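Sorting pens for a grade: the desk-tidying arm at Clistitz

The student automation club at Clistitz technical college has spent the past year on a single task, which is to clear a desk. The entry goes by the name Pleltar and was submitted to the Ulta student cup, a yearly contest for arms that handle household and office objects. We spoke to the club's lead instructor in July 2019, between the regional round and the final.

The instructor, who teaches control engineering in the mornings and runs the club after four o'clock, asked that the piece be about the work and leave the people out of it. We have kept to that.

The rules of the Ulta cup fix the type of task and leave the method open. Each team names a set of everyday objects, a start layout and a finished layout, and is then scored on repeated runs. "The judges move the objects by hand before every run," the instructor said. "They stay inside the area we declared, but they can turn a pen by any angle they like. A program that replays one fixed path will get one run out of the whole set, if it's lucky."

The club chose writing instruments as its main object class. The choice was argued over for most of a term. One group wanted blocks, which are easy to grip and easy to find. The other group said that blocks would score badly on difficulty, and the points table supported them.

"A pen is a poor object for a gripper," the instructor said. "It rolls. It's thin. If you close on it off centre it swings round. With a cap on one end, the centre of mass is not where you think it is. The students had to measure all of it, with a ruler and a kitchen scale, and put it in a table."

The method is learning from recorded runs. A student guides the arm through a task, the joint positions and camera pictures are logged together, and a model is trained on the log. By the regional round the club had 2756 recorded runs, of which 249 were set aside for testing and never used in training. The instructor was firm on this last point.

"In the first month they tested on runs the model had already seen. The score was very good and it meant nothing. I let them present it to the other classes, and then I asked how the test set had been chosen. After that we wrote the rule on the inside of the cupboard door."
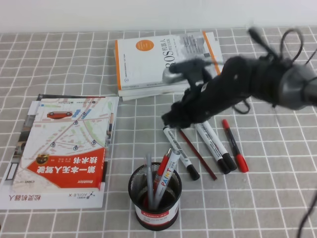
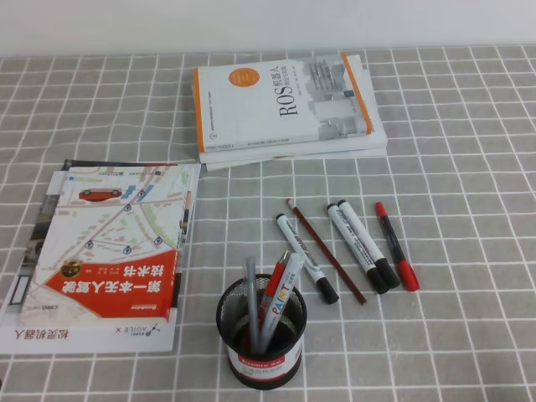 Layout was the subject we spent longest on. The instructor regards it as the part of the project where the students learned most, and where they began with the least interest. A declared layout must be set out again by anyone from a written sheet, so every item on the desk needs a stated place and direction. The gridded cloth does a good deal of the work. Students give positions in squares, counted from a marked corner, and the sheet for one layout fits on half a page. The books to the left and at the back stay put and are listed in the same way as the markers, pencil and mesh holder, down to which cover lies on top. "They asked why the books had to be on the sheet if the arm never touches them," the instructor said. "So we took the books off the desk and ran the same model. It got worse. It had learned to use them as landmarks. Now they write down everything."

A second lesson concerned the cloth itself. Fabric does not lie perfectly flat, and a wave in it raises the surface by a few millimetres. That is a large part of the thickness of a pencil. The club tried tape, then weights, and settled on smoothing the cloth at the start of each session and accepting the remaining error. The approach height was raised by 3 mm and the closing speed cut.

We asked about the gripper. It was designed by two second-year students and went through several forms. Bare metal fingers slipped on smooth barrels. Rubber pads held well but dragged neighbouring pens along when two were lying close together. The fabric cover now in use was a compromise on grip force, and it has to be replaced when it wears through. Parts were machined at cost by Ramanauskas, a local tool shop which has taken apprentices from the college for years.

"They sent the first drawing back," the instructor said. "No tolerances on it. The students were offended for a day or so. The second drawing was a proper drawing."

On results, the instructor gave figures without being pressed. In the regional round the arm completed 43 per cent of its scored runs, enough to go through. Most failures came at the last step, placing a pen upright in the holder when other pens already leaned across the opening. The pick itself is now fairly dependable. Caps remain a difficulty, as a marker gripped by its cap may come out of it.

The work left before the final is mostly on insertion. One group is trying a small circular search motion above the rim. Another is recording further runs with the holder already partly filled. The two will be compared on the same layouts, and only one will go to the final in August.

Asked what would be changed if the year were run again, the instructor took some time to reply. "I'd start the written log in the first week. We have early recordings with no layout sheet, and we can't use them. I'd also order more cloth."

The club takes new members at the start of the autumn term. No programming experience is needed, but applicants are asked to bring a written description of a simple task, set out so that another person could repeat it.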